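31 May 2020

**Brernach lunch club keeps its delivery round going into the summer**

The Brernach lunch club will carry on taking hot meals to members' homes until at least the end of August, its organisers have confirmed. The hall itself stays shut.

The club used to serve a sit-down dinner twice a week. It stopped in March, and the delivery round began in April with 14 households. It now reaches 24, including four at the top end of the valley road who had never been to the club before.

Rhiannon Lougher, who runs the kitchen, said the menu had been cut down to dishes that travel well. Cawl, cottage pie and fish pie are staying. Roast dinners were tried for a fortnight and dropped after complaints about the potatoes.

"People were very polite about it, but a roast potato that has sat in a box for half an hour is not worth having," she said. "We do mash now and they seem happy enough."

Soup is on the menu at every delivery. Members are asked to leave a clean bowl or lidded tub on the step before noon, and to stand back from the door while the meal is put down. Anyone without a spare can ask for one when they ring to order.
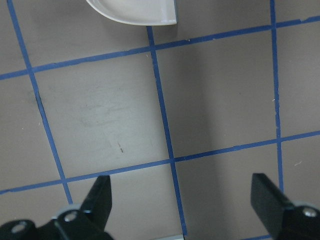 Do members have to order for the whole week at once?

Each delivery can be ordered separately, as long as the call is made by four in the afternoon on the day before.

The price is still £4 for a main course and soup, the same as it was in the hall. Payment can be made by cheque or left in a marked envelope, and members who would prefer to settle up at the end of the month may do so.

Mimach, the wholesaler on the old station site, has been supplying vegetables at cost since the round started. Its manager, Trefor Skyrme, said that would continue through June and be looked at again after that. Most of his usual trade is with cafes and small hotels, which have been closed.

Driving is shared between two cars. Haf Rosser covers the village and the lower road, and Ravindran Mudaliar does the farms. The farm round takes the longer of the two - 22 miles there and back when every household has ordered - so it leaves first.

A few members have asked when the hall will open again. Ms Lougher said no date had been set. The tables seat six and would have to be spaced well apart, which would leave room for fewer than half of those now on the list. The club may run both services side by side for a time.

There are still places on the village round. The farm round is full for now, but names are being taken for a waiting list. Orders and enquiries should go to the kitchen telephone between nine and eleven in the morning, and messages left on the machine are picked up the same day.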